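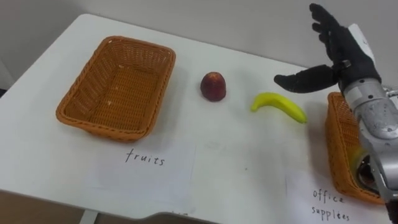
Sorting table, fruits and office supplies

Category: Minutes / Equipment | 1 min read

Equipment planning, January. Drukberg quoted 3,000 for a second hand. Filetti came in lower but wants payment up front. Agreed to ask Majali for a price before deciding.

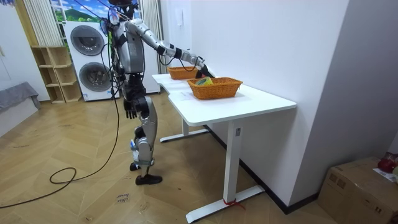 Spares: 200 set aside for cables and straps. Imton delivery is still 9 weeks.

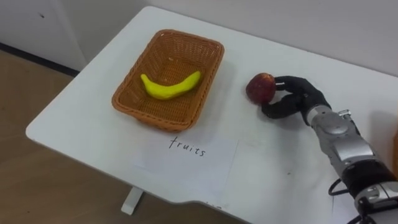

Consumables budget stays at 70. The paper labels are handwritten, as on the fruits sheet, and printed cards were put off. One more basket to be bought.

0 comments | 2 shares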